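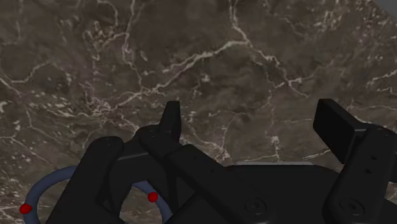 Figure 4-1. Simulated wrist view, gripper close to the counter. Ring with red dots at lower left.

4.2 Setting up the wrist view and the tool offset

This section applies to the Mornis kitchen cell in simulation. Complete section 4.1 (loading the arm and counter models) before starting. Settings made here are stored in the cell file and are read each time the cell is opened.

1. Open the cell file and put the arm in Hold. The status line must read HOLD before any offset is changed.

2. Select the wrist view. Parts of the black gripper should show along the bottom of the view, with the counter behind them. If only the counter shows, the camera is attached to the wrong link. Go to Links, choose the flange, and attach it again.

3. Open the Tool page and enter the offset for the fitted gripper. The Potadon parallel gripper uses 184 mm from flange face to jaw tip.

4. Turn on Markers. Rings and dots are drawn over the counter model. They have no mass and the arm will pass through them.

Note: Markers are drawn at the last saved position. After moving an appliance model, save the cell and reload it, or the markers will stay where they were.

5. Jog the arm down in steps until the jaws are near the counter. Use the slow jog rate only.

CAUTION: Contact checking is off while the Tool page is open. The gripper can be driven into the counter or an appliance without a stop. Close the Tool page before any move toward a surface that has not been checked in the wide view.

6. Switch to the wide view and compare. The gripper must point straight down, and the jaws must be clear of the front face of the coffee machine and above its drip tray. 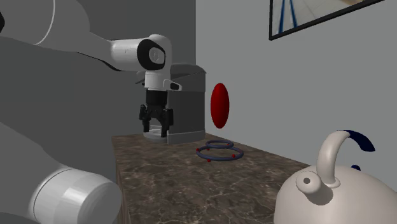 If the gripper leans in either direction, do not correct it by jogging the wrist. Return to the Tool page and check the three rotation values. A sign error in the second value is the usual cause.

7. Open and close the jaws once at low speed. Both fingers should move by the same amount — if one lags, reload the gripper model and repeat from step 3.

8. Close the Tool page, save the cell, and run the hold test. The test runs for 3,000 simulation steps. Tip drift is written to the log at the end of the run.

Note: The drift limit is 19 hundredths of a millimeter. Above this, lower the wrist gain one level and run the test again. Do not lower it more than two levels. Larger drift points to a wrong payload value, covered in section 4.4.

9. Record the offset, the gain level and the drift value on the cell sheet.

Cell files saved before March use the old Nikolaidis axis order and must be converted first. See Appendix B.

Section revised 1 August 2022, A. Lunde. Checked by R. Lozano, Dilstead.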